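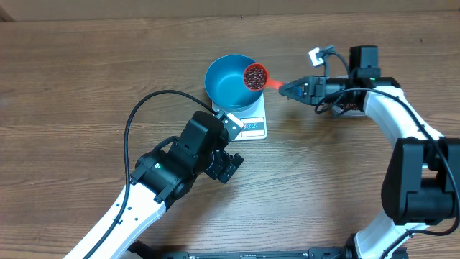

Gendariのキッチンスケールを半年使って

豆を量るためのはかりを買い替えた。前に使っていたばね式のものは、針が戻りきらなくなっていた。今回選んだのはGendariの白いデジタルスケールで、価格は3459円。近所の金物店で現品を見てから決めた。

うちでは小豆をよく煮る。一度に煮るのは300gで、これが手持ちの鍋にちょうどいい量になる。袋から直接ボウルにあけると入れすぎるので、スコップですくって少しずつ足していく。ボウルは青い丸型、スコップは赤っぽいオレンジのもので、どちらも前から家にあった。はかりだけが新しい。

使い方は普通のデジタルスケールと同じで、電源を入れ、空のボウルを載せ、表示をゼロに戻してから豆を入れる。ゼロに戻す操作は一回押すだけで済む。説明書は薄い紙が一枚入っているだけだが、困ることはなかった。

良かったのは、操作パネルが手前に張り出していること。口の広いボウルを載せても、手前側はボウルの下に隠れない。前のはかりは目盛りが皿の真下にあり、大きな器を載せるたびにかがんで覗いていた。この点だけでも買い替えた意味はあった。角が丸いので、布巾で拭くときに引っかからないのもいい。

反応は速いほうだと思う。豆をひとすくい入れると、一呼吸おいて数字が落ち着く。ただし数粒ずつ足していくと、表示がしばらく動かず、あとでまとめて増えることがある。最後の微調整のときは、いったんボウルを持ち上げて載せ直すと正しい値が出た。菓子作りで細かい量を扱う人には、少し気になるかもしれない。

気になった点はほかにもある。自動で電源が切れるまでの時間が短い。豆の中から割れたものをよけていると、戻ったときには表示が消えていて、ゼロ合わせからやり直しになる。二度ほどこれをやってからは、選り分けを先に済ませるようにした。それから、本体が白いので汚れが目につく。小豆なら問題ないが、ココアを量った日は縁に粉が残り、綿棒で取った。

比較のために、知人のAlfredo Espirituさんが使っているEyvindssonのスケールも借りてみた。こちらは天面がガラスで重く、台の上でまったく動かない。表示は読みやすいが、奥行きが短く、同じボウルを載せると数字がほとんど隠れてしまう。小さい器で80g前後のものを量るならEyvindsson、大きめのボウルで豆や粉を量るならGendari、という使い分けになると思う。

置き場所は、木の天板の上で不都合はなかった。布を敷いた上では数字が安定しなかったので、下には何も敷かないほうがいい。収納は立てて棚に差している。

電池は付属のものをまだ使っている。半年でほぼ35回、豆と米を中心に量ったが、残量の警告は出ていない。電池蓋は爪が固く、開けるのに硬貨が必要だった。

総合では満足している。電源が切れるまでの時間を変えられる型が出たら、そちらを選ぶ。今のところは買い直す予定はなく、来週は黒豆を煮るのに使う。

コメント(4) シェア(12)

お問い合わせ | © Plevham台所道具帖 | ページの先頭へ戻る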